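Guides > Kitchen > Stoves and Cooktops

How to Clean the Pan Supports on a Two-Burner Gas Stove

By Mitali Barua
Mar 27, 2018

6 min read

Pan supports are the black metal frames that hold a pot above the burner. They collect more residue than any other part of the stove and are usually cleaned least, since the top plate is easier to reach and shows the dirt sooner. This guide covers routine cleaning of loose, lift-off supports on a countertop stove, plus the heavier clean needed when grease has baked on. It does not cover supports that are riveted or screwed to the top plate.

The method was written for the tenants' handbook at the Navaratnam apartments, where most kitchens have a two-burner stove on a stone counter. It applies to most loose supports of the same general type.

What you need

Dish soap
Baking soda
Two cotton cloths, one for washing and one for drying
A nylon scrubbing pad
An old toothbrush
A wooden toothpick or bamboo skewer
A basin or sink large enough for one support to lie flat
An old towel

Do not use steel wool on enameled supports. It cuts through the surface, and the exposed metal rusts within a few weeks in a humid kitchen. Oven cleaner is also unsuitable unless the stove manual allows it.

Before you start

Turn both knobs to off. If the stove runs from a cylinder, close the regulator valve as well. Wait until the supports and burners are fully cool. Cast iron holds heat much longer than sheet metal, and a support that looks cool may still burn your hand.

Clear the counter to the left or right of the stove, whichever side gives you more room. Spread the towel if the counter is polished stone or laminate. Speckled granite tolerates contact with bare metal fairly well, but prong tips can leave gray marks that need a separate cleaning.

Note how each support sits before you lift it. On some stoves the two supports are interchangeable. On others, the larger burner has its own support with longer prongs. If they differ, put a piece of masking tape on the counter beside each one and write L or R on it.

Step 1. Lift the supports off

Lift straight up with both hands. If a support sticks, do not pry it with a knife. Lay a cloth soaked in hot water over the stuck point for a few minutes and try again. The residue is nearly always sugar or starch from a boil-over, and it softens with moisture.

Set both supports on the counter, away from the edge.

Step 2. Remove dry debris

Tap each support lightly over the trash, then brush the bars with the dry toothbrush. Work outward from the inside corners. Anything removed dry at this stage will not turn to paste later.

Step 3. Wipe down or soak

Decide which treatment each support needs. Run a fingertip along the bars. If the surface feels slightly tacky, a wipe-down is enough. If it feels rough or has raised spots, soak it.

For a wipe-down, dampen one cloth with warm water and a few drops of dish soap. Wring it out well. Hold the support by one side and tilt it up on a corner so that you can reach both faces of the bars without turning it over. Fold the cloth into a small pad, pinch it around the bar, and draw it along from corner to corner. Do the outer corners last. They carry the thickest film, and the cloth will be dirty after them. 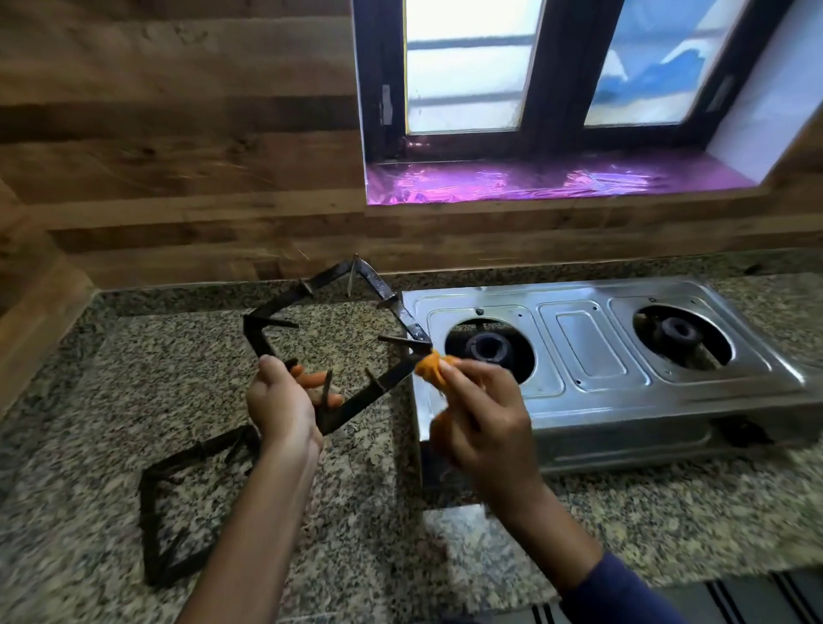 Wiping a corner of the pan support, with the second support lying flat on the counter.

The prongs need separate attention. Grease runs along a bar until it meets a prong and then stops there, so the joint is where deposits build up. Wrap the cloth around each prong at the base and pull toward the tip. Where the cloth will not fit, use the toothbrush, and then the toothpick for the narrow angle between prong and bar. Long prongs that point into the center take the most heat and may have a hard brown coating that a cloth will not remove. Leave that coating for the soak.

For a soak, fill the basin with 3000 ml of hot tap water and add two tablespoons of baking soda and a squeeze of dish soap. Lay one support flat in the water. Leave it for about 30 minutes, then scrub with the nylon pad. Change the water before the second support. If the support stands higher than the water line, turn it over halfway through.

Bare cast iron should not be soaked. Wash it quickly, dry it at once, and rub in a very thin film of cooking oil.

Step 4. Treat baked-on spots

Mix baking soda with just enough water to form a stiff paste. Press it onto the spots and leave it for an hour. Scrub with the nylon pad and rinse. Repeat once if needed. A spot that survives two rounds is probably not grease. Scuffed metal and thin enamel both look like pale or shiny residue under kitchen light, and scrubbing makes them larger. To check, wet the spot and drag a fingernail across it. Residue catches the nail – worn metal does not.

Step 5. Rinse and dry

Rinse under running water, or wipe twice with a clean damp cloth if you used the wipe-down method. Dry with the second cloth, then stand each support on edge against the wall for ten minutes so that water drains out of the corners. Do not put a wet support back on a stainless steel top. Drops trapped under the contact points leave white rings.

Step 6. Clean the top plate

Do this while the supports drain. Wipe the plate with a soapy cloth, following the direction of the grain if the steel is brushed. On tops with pressed ridges, run the toothbrush along both sides of each ridge. Keep water out of the burner openings. Wring the cloth until it no longer drips and wipe around the rim of each opening, never into it. Dry immediately.

If the stove has to be moved to clean behind it, shift it only as far as the hose allows without tension. Check that the hose is not kinked when you slide it back.

Step 7. Refit and test

Replace the supports in their original positions. Press down on each corner in turn. A support that rocks is either on the wrong burner, turned the wrong way, or sitting on debris. Set an empty pan on each one and confirm that it stays level. Then open the gas and light each burner. The flame should be blue and even. A yellow or broken flame usually means that water or crumbs have reached the burner ports. Turn it off, let it cool, and dry the burner before trying again.

How often

Wipe the supports once a week with normal cooking. Soak them once a month, or sooner after a boil-over of milk, rice water or syrup. Households that deep-fry regularly should expect to soak every two weeks.

When to replace a support

Replace it if a prong is bent far enough to tilt a pan, if a weld has cracked, or if enamel is flaking off in pieces. Light scuffing and dull patches affect appearance only. Measure the frame across the widest points and compare the foot positions before ordering, as supports sold as universal often are not. Keetsa-style wire trivets and small pot rings sold as substitutes do not lock onto the top plate and should not be used under a heavy pot.

Reviewed for the handbook by Asanka Wijesinghe. Corrections can be left at the Navaratnam front office.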